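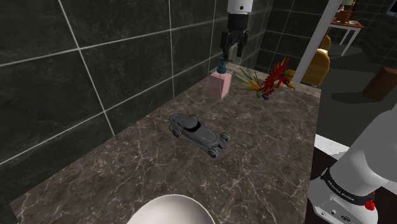
Figure 2. Rendered indoor environment: dark marble countertop, tiled wall, gripper and soap dispenser.

3.2 Setting and participants

The study took place at Bukville, a primary school with 373 enrolled children, of whom 121 were in the two upper grades and took part with written consent from a parent. Physical education at Bukville is taught twice a week in the gym and, when the weather allows, on the field behind the main building. Swimming is taught off site and was left out of the analysis.

Before the study, lessons followed a plan built on team games. Children who were not picked early, or who disliked ball games, often spent much of the lesson standing at the side. Uçar had noted the same pattern in her earlier work at Ağca, where the gym was smaller and waiting times were longer.

3.3 Lesson format

Each lesson in the new format opened with 15 minutes of free movement at stations. The stations included skipping, low balance beams, throwing at a wall target and a short shuttle run. Children chose where to start and could change stations when they wished. The rest of the lesson was used for one small-sided game, with no more than five players on a team. Teachers were asked not to let children pick the teams.

Classes began the format in August, in the first full week of term. All lessons were led by the regular teachers, who had attended one training afternoon with Elif Naz Uçar.

3.4 Measures

Step counts were taken with a waist-worn pedometer, handed out at the gym door and collected at the end. We set 3,000 steps per lesson as the target. Children also filled in a one-page form on how much they had enjoyed the lesson and whether they had felt left out at any point. Forms with more than two blank items were dropped. Data collection closed on February 1, 2025.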